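Kindura Household Sorting Project
Progress report to the Brunner Fund, 12th September

Dear friends at the Fund,

Thank you for your patience with me over the summer. I promised a proper account of how your grant of 2000 has been used, and I would sooner give you a full one than a quick one, so please pour yourself a coffee before you start.

As you'll remember, the idea was to work out a simple way for people to clear the odds and ends that pile up in a home after a move or a death in the family. I don't mean the wardrobes and the sofas, which always seem to find a taker. I mean the things from the bottom of the drawer, the ones that get tipped into a carton and taken from one address to the next for years. We have been through 176 cartons so far, most of them from the Henent side of town and the rest from Mudon, and I have grown very fond of them!

The largest single expense was fitting out the sorting room, which came to 600. That covered the shelving, the curtains, the lamps and the tablecloths. I went back and forth on the tablecloths, I admit, but a plain pale cloth makes a real difference. Small things show up on it, and people handle their belongings more gently when they are laid out on fabric.
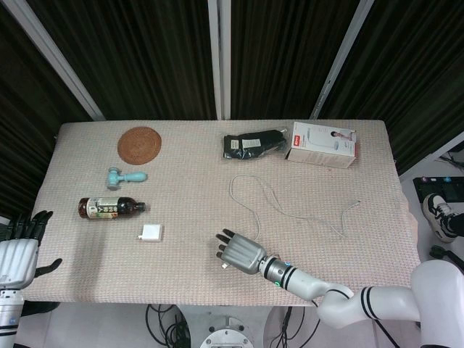 We spread a handful of things out at a time and leave space between them. A typical table might have a coaster, a toy hammer, a brown glass bottle, a loose white cable and something still sealed in its plastic bag, and you would be surprised how long a family can talk over a toy hammer. Cables are the slow part. They go into a tray of their own until we can match them to something, and after 10 weeks the unmatched ones are recycled. Bottles are set aside upright and their labels read before anything else is decided. Anything unopened goes on the giving shelf, if the family agrees.

Where we are behind is the printed guide. I had hoped to send you a draft with this letter, but the chapter on papers and photographs has grown far too long and I keep finding more to put in it. I expect to have it trimmed by the end of September. The chapters on kitchens and on children's things are finished, and I'm pleased with both.

There is still a little money left, and with your blessing I would like to spend it on sturdier trays and a second folding table. Please let me know if you'd rather it went toward printing.

With warm thanks,
Luzius Strebel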